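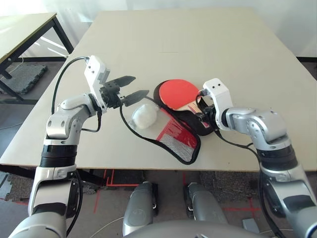 Soft goods remain the awkward end of robot handling. A rigid part can be modeled once and gripped the same way every time, but a fabric case changes shape when it is touched, and the controller has to plan again from whatever shape it finds. Osance builds its April open day on that problem. The task on the main table uses a red table tennis paddle and its black zippered cover, with the paddle lying partly inside the cover and one gripper pressed up against the fabric while the other stands open. The paddle is the easy half of the job. The cover has a red fabric panel, a mesh pocket and a zipper, and each of those gives a fingertip something to catch on.

Osance occupies the ground floor of a former textile finishing plant in Akdale. The open day ran from 10 a.m. to 4 p.m. and admitted visitors in groups of 16, each group getting a 50-minute slot. Most of the guests I spoke with came from packaging and returns processing, where a person still opens the bag, puts the item in and closes it again.

The control software is called Orkov. It divides a job into short segments, each with a start condition and an end condition, and it will not begin a segment until the start condition is met. Engineers described the approach as conservative. A segment that fails is retried from the last good state, with a limit on retries set by the operator. The current version was trained on 744 demonstrations recorded by people steering the arms remotely. Osance says it discarded a further set in which the operator had hesitated for too long between moves, on the grounds that the model learned the hesitation as well.

Force limits took up most of the question period. Fabric gives little warning before it slips, and a grip firm enough to hold a case can also pull it out of line. Osance handles this with a low initial grip force that rises in steps until the reading levels off. Visitors wanted to know how long the stepping takes. The answer was 600 milliseconds on the standard setting, which several of them considered slow for a packing line.

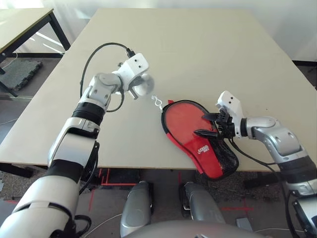 AUTOMATION / SITE VISITS

With the case on a smooth tabletop, friction does very little of the work. One hand has to pin it while the other acts, and the two jobs call for different contact. On the right arm, two pointed black fingertips press into the red surface of the case while the hand grips its side. A small zipper pull stands out at the tip of the case, and a pull of that size is a hard target for any vision system. Orkov treats it as a separate object with its own position estimate, updated each time the case moves.

The external cables drew comment. They loop from the arms in plain view, and a visiting maintenance engineer asked about wear at the wrist. Osance replaces them on a fixed schedule and plans to route them internally on a later build.

Pricing was not discussed in detail. Karagiannis, the integrator that will handle installations, is quoting by cell and expects almost all early customers to keep a human operator at the station for exceptions. Its first trial site will handle sports accessories and small padded cases. Garments are excluded for now.

Osance has published no cycle times for the full task. Its engineers said they would release them after the trial, together with the failure counts for each segment.

Last updated: April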